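ok so the Clasow ferry. thread because I keep getting asked and I'm typing this on my break

the summer timetable kicks in 29th May and it's worse than the one they showed us in March. the 7:10 is gone. just gone. next boat is 7:50, which gets you to the Nornirik side after the first bus has left

if you work early shift over there you now drive round. 10 miles each way, plus the bridge toll. or you sleep on somebody's couch I guess

pass prices went up too. annual is $730 now. for fewer boats!! I had to read that twice

and the kiosk at Nosel pier still won't take cards. third summer running. bring cash, small bills, the guy cannot break a twenty before 9

petition was at 3,053 signatures when I looked this morning. need way more from the Nutsugah end, you guys have the most to lose and I'm seeing like one street's worth of names

break's nearly over

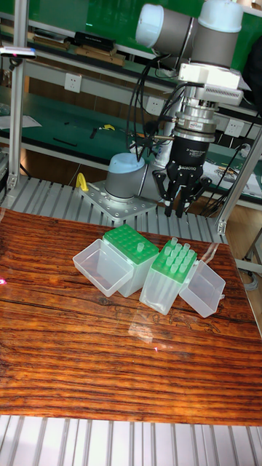
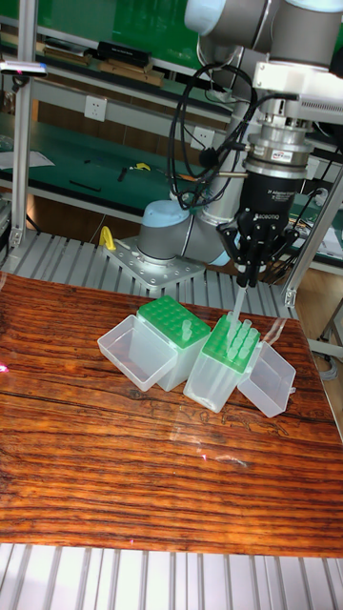
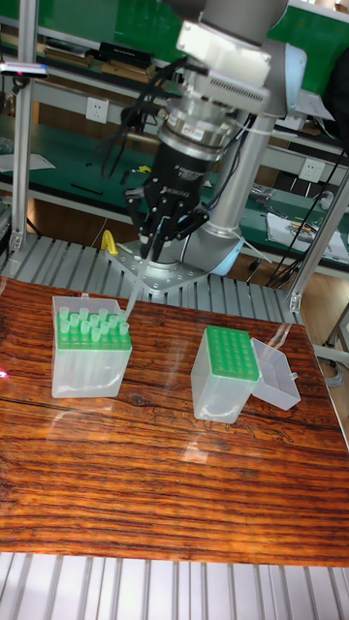
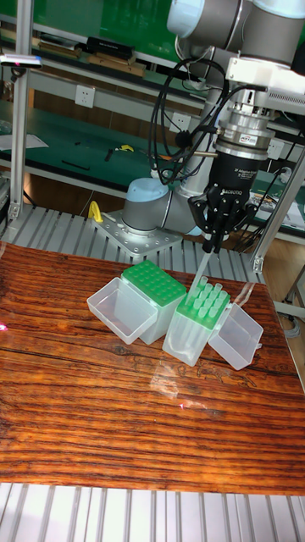 pipette tips, wood table

anyway. ferry

people asking where the paper form is – library front desk, and the bakery by the slip. sign ONE of them, not both, they toss duplicates

also if you write to the county put route 609 in the subject line. mine got sent to the parks people the first time and sat there for weeks

and be specifc. "I need the 7:10 to get to work by 8" is better than a page about how much you love the water. I love the water too. doesn't get me to work

bikes: still free, still only on the lower deck. rumor about a bike fee is from the old draft, ignore it

dogs I have no idea, sorry. the sign says leash, the website says muzzle

last boat back is 9:40 now, used to be 10:15. so no more staying for the end of anything in Nornirik. movies, ball games, dinner if the kitchen's slow

will add to this if they anwser my email. not holding my breath – go sign the thing

oh and the Nosel parking lot is half closed for paving, get there early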